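Hand guiding or joystick for teaching bin picking?
Posted Wednesday, December 13, 2023 in Robots and Automation

Xiaoqing Yu

Hello everybody. I am new in this work and I hope the topic is correct.

Our group wants to teach an arm to take mixed objects out of a bin and put them on a tray. We record a person doing the task and later train on the recordings. Until now we collected 356 recordings. Most were made by hand guiding: one person holds the wrist of the arm and moves it, and a second person closes the gripper with a foot pedal. My colleague prefers that we change to remote control with a joystick, so that no hands are near the bin.

I tried the joystick for 3 days in the lab. My movements became slow and had many stops. With hand guiding they are smooth, but the hand of the teacher is in the camera view. Which way is better if I can continue with only one? And should I delete the recordings where the grasp failed?

Clutetti

Joystick. Hands in the picture are bad for training, everybody knows this. Buy a better one with 6 axes and practice.

Niilo Vuorinen

I do not fully agree with the answer before me. I have used both ways at Kauppinen, and for me it depends on where in the bin the object is. For free movement above the bin, the joystick is good enough. Near the walls I want to feel the contact with my own hand.
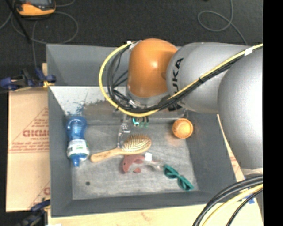

Mixed objects need different approaches, and I would plan your recordings by object and not only by number. A ball can be taken from almost any direction, so a beginner can teach it by joystick on the first day. Glasses lying on the floor of the bin, or a hairbrush with a long handle, need more care with the wrist angle. Check also the cables when you turn the wrist. On an arm where they run outside in a wide loop, like the yellow one at the orange housing, I turn slowly and stop before the loop becomes tight. The joystick does not tell you about this pull.

For the hand in the view, we used a simple method. Teach the path by hand, save it, put the objects back at the same places, and let the arm play the path again with the cameras on. Use only the second run for the camera data. It takes double time, but our 900 recordings at Losulach were made like this and the images were clean.

Please do not delete the failed grasps. Mark them as failed and keep them in a separate folder.

Xiaoqing Yu

Thank you, Niilo. I did not think about playing the path again. How do you put the objects back at the same places? Do you draw marks inside the bin?

Niilo Vuorinen

No marks, the camera would see them. We took a photo before teaching and showed it half transparent over the live view in Stusix. Then you move each object until the two pictures agree. The ball is the most annoying one, leave it for last.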